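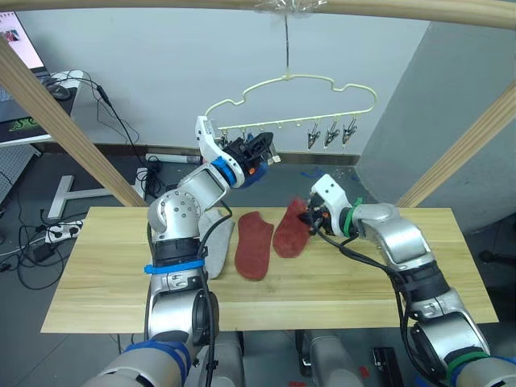
one sock up, three clips to go

ok so undercoating update for everyone who asked. long thread sorry

Took the wagon to the Grekance shop in Vistville. Quote was 700 for the full underbody plus the inside of the doors. Ended up paying 385 – they skip the doors if yours were done at the dealer, and mine were

Drop off 7:30, told me noon. Got it back at 4. Guy at the desk (Cheng-en Chow, very patient w me) showed me the rear subframe up on the lift. Surface rust only. Phew

They use a wax type stuff, not the rubbery one. Ko in my replies swears by the rubbery one. Ko also lives where it never snows so

Smell: strong. Windows down for two days. Fades after that

It drips!! Put cardboard down. I did not put cardboard down

Did tint quote too while I was there. Enitz film, all the side glass. Passing for now, want to see what the state allows on the front windows frist

Someone asked how often – they said every October before the salt trucks come out, and a free touch up if you come back inside 1,000 miles. Need to book mine, I'm at 600 somthing

Don't wash the underneath for a couple weeks. Regular wash up top is fine, just skip the undercarriage spray

will post pics of the wheel wells when it's not pouring. also if anybody has done the hood and fenders in clear film pls tell me what you paid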